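Home | Journal | Household | Archive | Contact

Notes on Moving a Lunch Order Across Town

Residents of the Hodton district have for many years relied on the covered market at Nedau for their midday meals. The market closed its east hall in April, and the stalls that remained were moved to the far side of the rail line. This entry records what the change has meant for one household and offers guidance to others who are in the same position.

Before the move, a hot lunch could be collected on foot in six minutes. The present route requires either the footbridge or bus 213, and the bus does not stop at the market entrance. Passengers must get off at Tronis and walk back along the service road. The signs on that road still point to the old hall, and the matter has been raised with the market office.

Soup travels poorly under these conditions. Lids that were adequate for a short walk do not hold on a bus that brakes often, and noodles left in hot broth become soft well before they reach the table. It is therefore recommended that the broth and the noodles be requested in separate containers. Most stalls will agree to this at no charge. The Lumbantobing stall does so without being asked, and it also ties the bag at the neck - a practice that others would do well to adopt.

Cold drinks should be ordered without extra ice. The ice melts on the way, and a full cup is harder to keep upright than one filled slightly below the line. Persons who carry lunch for a whole office may wish to use two bags and to keep the drinks apart from the food.

The question of reusable containers remains open. The market permits customers to bring their own, but the stalls are not required to accept them, and at the noon peak many do not. Customers who arrive before half past eleven have had better results. Containers should be clean and dry, and they should be handed over open, with the lid kept back by the customer.

The old hall had seating, and the new site has two benches. Further seating has been promised, and this page will be updated when it is in place. Until then the footbridge steps are in general use at noon, and those crossing with hot food should keep to the left rail.

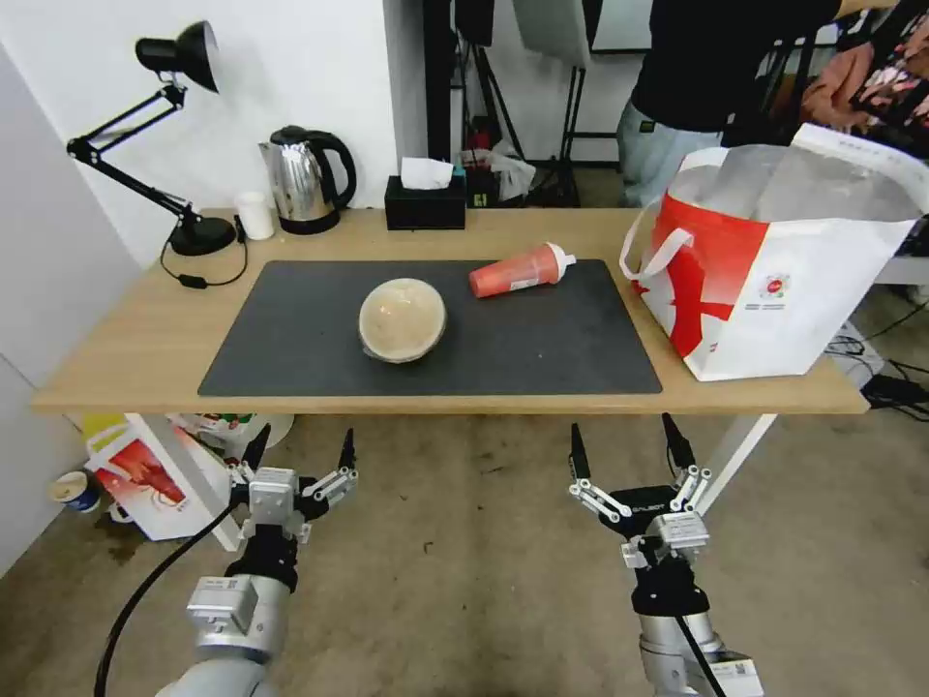
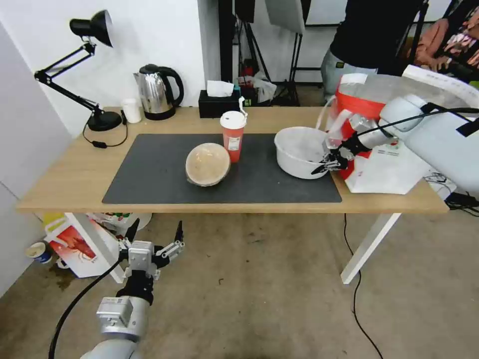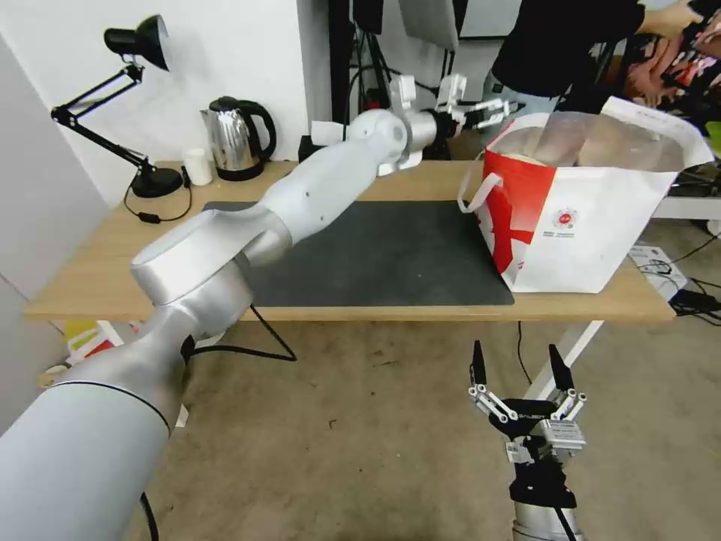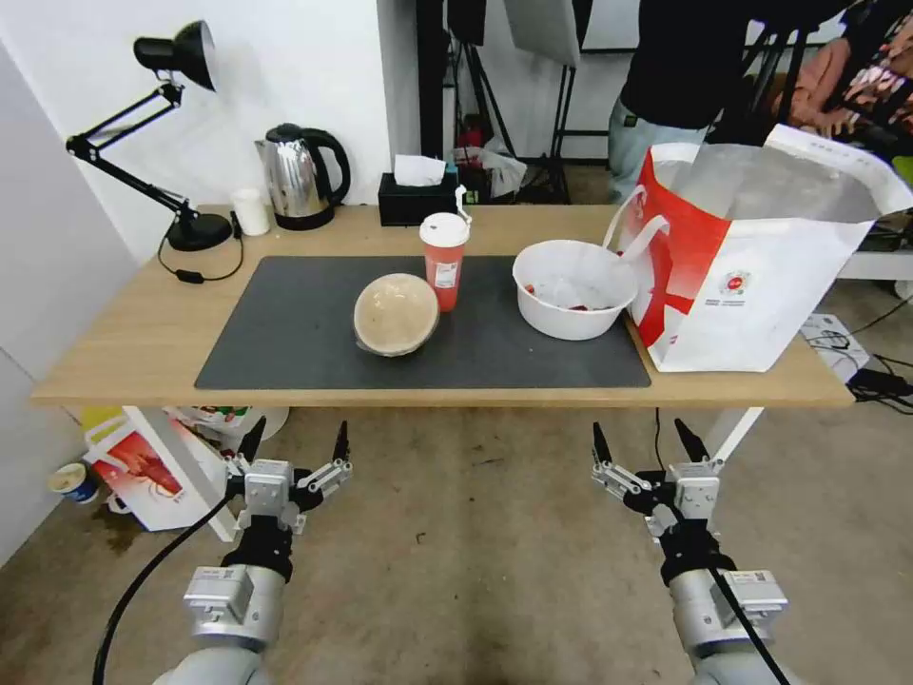 The bag and the table, in all four pictures.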